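Reading time: 7 minutes

Growing a dessert grape on a north-facing slope – am I mad?

pipandpeel
Hello all, long-time reader and very occasional poster. We moved up to Gundwood in the spring, into a house with a long narrow garden that slopes away from the sun, which I know is exactly the wrong way round for what I'm about to ask. My grandmother had a black grape growing through the roof of her lean-to and I have wanted one of my own ever since I was small enough to be lifted up to reach it. I've now got a lean-to myself (a bit draughty, a bit green round the edges, but the glass is sound) and I would dearly love to put a vine in it.

My questions, if you can bear them. Do I plant the roots inside or outside? Is it worth bothering at all when the sun leaves the glass by mid-afternoon? And which variety? The nursery at Hernura has two that they say will cope, one called Zutau and one that is just labelled "black dessert", which doesn't fill me with confidence. I'd like something with a bit of flavour, please, as the ones in the shops seem to taste of sugar and water these days.

oldmossy
Welcome! You're not mad, or no madder than the rest of us. I have had a vine under glass for years, facing more or less east, and it gives me a crop most summers and a sulk in the others.

Roots outside, top inside, every time. You make a gap low down in the wall, or lift a brick if there's a course you can get at, and lead the stem through. The roots find their own water out there and you can go away for a fortnight without ringing the neighbours. Wrap the bit of stem that's out in the weather for the first couple of winters, and put a good thick mulch down in November.

Zutau I've grown and liked. The skin is on the thick side, and there are pips, but the taste is a proper old-fashioned one, a bit like blackcurrant cordial. I'd leave the unlabelled one where it is.

terracotta_tess
I'm going to disagree about the roots, I'm afraid, and I say this with great fondness for oldmossy, whose advice on figs saved mine. On a cold slope, with what sounds like heavy soil, a vine with its roots outside will be weeks behind before it's even woken up. The ground up our way is still like a wet flannel in April. Mine is planted in the border inside the greenhouse and it's in leaf while my sister's, planted outdoors and led in, is still looking like a piece of old rope.

Yes, you have to water it. I quite like watering it. I take my tea out at half past seven and have a look at everything, and the vine gets two cans while I'm there.

oldmossy
Two cans a day in July, though, and if you miss a few the berries split when you next give it a good soak. I've had that happen, and the smell of split grapes going mouldy in a warm greenhouse is not one I'd wish on anybody. I'll grant you the cold soil. Pipandpeel, what is your ground like? If you dig a hole and it fills up by itself, go with Tess.

pipandpeel
Thank you both, this is so kind. I dug a hole this morning before work and it has not filled up, but I did have to clean the spade with a stick. Very sticky and yellowish once you're past the first bit. There are old bricks in it as well, and half a teapot.

lower_plot_6
Bricks and half a teapot sounds like quite good drainage to me! I'm on yellow clay too, and what I did was dig out a pit far bigger than seemed reasonable, break up the bottom with a fork, put the rubble back in and then fill up with the soil mixed with grit. It took me most of a bank holiday and I couldn't lift my arms to wash my hair, but the vine has never looked back. Don't overfeed it. If you make the soil too rich you get leaves the size of dinner plates and hardly a bunch among them.

I'd say go for the outside planting with a raised bed against the wall. That gets the roots up out of the cold a little, and then everyone here is half right.

saltmarsh_sue
Could I put in a word about thinning, as it was the thing I got wrong for so long? I was far too soft-hearted. You must let the young vine carry next to nothing for the first two years, and after that take off more bunches than you can stand to. Then, when the berries are the size of small peas, you go in with narrow scissors and snip out a good third of them from the middle of each bunch. It feels dreadful. I put the wireless on. But left to themselves they squash up together, the middle ones never colour, and any damp gets in and rots the lot from the inside.

I prune in December, on a dry day, back to two buds, and I don't leave it any later. If you cut a vine once the sap is moving it drips and drips, and I have never had the nerve to find out how much it can spare.

terracotta_tess
Agree with every word of that apart from the wireless. I do mine in silence, like church.

quincehater
I'll be the one to say it, then. For the price of a vine, the grit, the wires, the paint for the lean-to and your time, you could buy very nice grapes every week of the year. My brother-in-law kept a list of what he'd spent and it came to £166 before he had eaten a single one, and the wasps got in that September and had the best of them. I'd grow a gooseberry and be thankful.

saltmarsh_sue
But a bought one doesn't have the bloom still on it, or the warmth of the glass! And you can't sit under a punnet. My vine gives me shade from June onwards and I do my crossword there. I'd keep it if it never fruited again.

For wasps, pipandpeel, old net curtain over the vents. Horticultural netting is very nice too but the curtain was already in the cupboard.

quincehater
I take the point about the shade. I still say gooseberry.

lower_plot_6
Does anyone string theirs with proper vine wire? I've been using the Saraç stuff that comes on a green reel and it's lovely to work with, stiff enough to stay straight, but it isn't cheap. I've six runs up the inside of the roof, a hand's width below the glass so the leaves don't scorch against it. Before that I had garden twine, and it gave way one August with the whole weight of the crop on it, while I was out, and I came home to a vine lying across my tomatoes.

oldmossy
I use fencing wire and a lot of bad language. The gap below the glass is good advice and I wish I'd had it when I started.

pipandpeel
I've read all of this through more than once and I've made up my mind. Zutau it is, and I'm doing the raised bed outside with the stem led through the wall, partly because my other half has found a loose brick in exactly the right place and is itching to take it out. If it sulks on the cold side, I shall come back and tell Tess she was right, and she may say so as loudly as she likes.

I'll start the pit this weekend and the nursery will keep a plant back for me until November. I've also promised myself not to let it fruit until it's ready, though I expect I'll need reminding. One last thing – when do you know they're ripe? My grandmother always seemed to just know, and I never thought to ask her.

terracotta_tess
I shall be very gracious about it, I promise. As for ripeness, colour fools everyone. They go dark weeks before they're sweet. Wait until the stalk of the bunch starts to turn brown and woody, then try a berry from the very bottom, as those are the last to sweeten. If that one is good, they all are. Cut the bunch with a bit of the branch on either side, so you've a little handle to hold it by and don't rub the bloom off with your fingers.

oldmossy
And leave a few hanging for as long as you dare. The last bunch I cut is always the best one, even when it's gone a bit wrinkly and I've had to argue with a blackbird over it. Do let us know how the pit goes, and what else turns up. I'd like to hear about the other half of that teapot.

Last updated: September

Contact the moderators | Copyright remains with the posters | Back to top

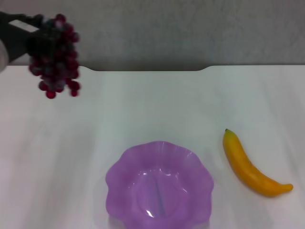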